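Session 4: Youth contracts and the loan system
Module tutor: Ghazala Afridi

A club may register an academy player on scholarship terms once he or she has left school. The scholarship covers training, travel and a day of study each week. It doesn't guarantee a professional contract.

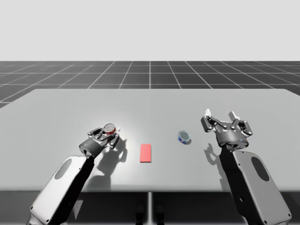 Loans come next. Read the Tolluvau case before the seminar and note who pays the wages, who may recall the player and what happens after an injury. In that case the player was on the pitch for 1,046 minutes in a season, and the parent club had asked for 1,000.

Bring one page of notes. The seminar lasts 60 minutes.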